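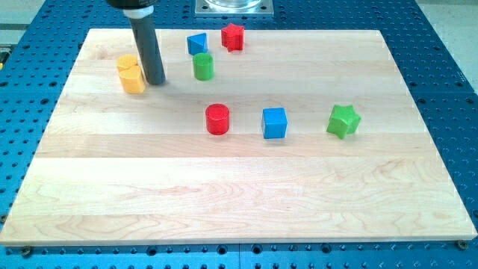
The block test cell at Lestero's training hall, with the maple work board clamped to the perforated table and the gray rod tool at the board.

LESTERO PUBLISHES SETUP AND CARE PROCEDURE FOR ITS BLOCK TEST CELL

Written procedure covers board mounting, tool alignment and scheduled service; copies available to partner workshops on request

JIDERO, 13 December 2021 – Lestero, which builds and services small robot cells for technical training and bench research, today released the full setup and maintenance procedure for its block test cell. The procedure has been used internally since May and is now open to all workshops that operate a cell of the same type.

The block test cell consists of a robot arm fitted with a plain rod tool, a perforated mounting table and a removable maple board on which colored blocks are pushed from place to place. The arrangement is simple, and the company has found that most service calls come from the table, the board and the tool mount. Faults in the arm itself are uncommon.

"A cell of this kind is only as good as the surface under it," said Celeste Azevedo, head of field service at Lestero. "When a workshop tells us that the arm has lost accuracy, we ask them to check the board screws first. In many cases the visit ends there."

Mounting the board

Under the procedure, the table is wiped down and its holes are cleared of dust before the board is set in place. The board is laid flat and held by clamp screws at the corners of its near edge. The screws are brought up by hand and then tightened in turns, a little on each side, so that the wood is not pulled out of line. The seam between table sections is checked with a straightedge before clamping, and any step is corrected at the table feet. Shims under the board are not permitted.

Maple was chosen because it wears evenly and can be sanded lightly when the surface becomes marked. Boards are to be kept in the same room as the cell for 2 days before they are fitted. A board that rocks when pressed at any corner is to be taken off and replaced.

Aligning the tool

The rod is fitted to the collar at the end of the arm with the motors off. Once power is restored, the operator brings the tip down slowly at 6 reference points spread over the board and records the gap at each one with a feeler gauge. If the readings differ by more than the limit given in the procedure, the board is leveled again and the points are repeated. Working height is set only after a full round of readings has been accepted.

"We used to set the height at one point and trust the rest," said Przemysław Górecki, the technician who wrote the alignment section. "That was good enough on a new table. On a table that has been moved between rooms, it leaves the rod dragging at one end of the board and passing too high at the other."

Scheduled service

The tool mount is inspected every 331 operating hours. The inspection covers the collar, the fasteners and the lower end of the rod, which is replaced if it shows flat spots. A complete service, including a check of the arm joints and all table fittings, is due at 3,000 hours. Blocks are washed in mild soap and water, dried fully and examined for worn edges. Worn blocks slide differently from new ones and are withdrawn as a complete set, so that results taken before and after the change can be kept apart.

Each cell is to have its own logbook. Entries must show the name of the operator, the hour reading, the work done and the alignment figures.

Training and availability

Lestero has appointed Getsemaní Cortés to lead instruction on the new procedure. Sessions will be held at the Jidero training hall and will include practical work on board removal, leveling and tool replacement. Workshops with service agreements may send operators at no added charge.

Printed copies may be requested in writing from the Lestero field service office in Jidero. Requests should state the number of cells in use and the date of the last complete service.

About Lestero

Lestero designs, installs and maintains compact robot cells for schools, training centers and research workshops. Its head office and training hall are in Jidero.

Press contact: Aníbal Carrilho, Office of Communications, Lestero, Jidero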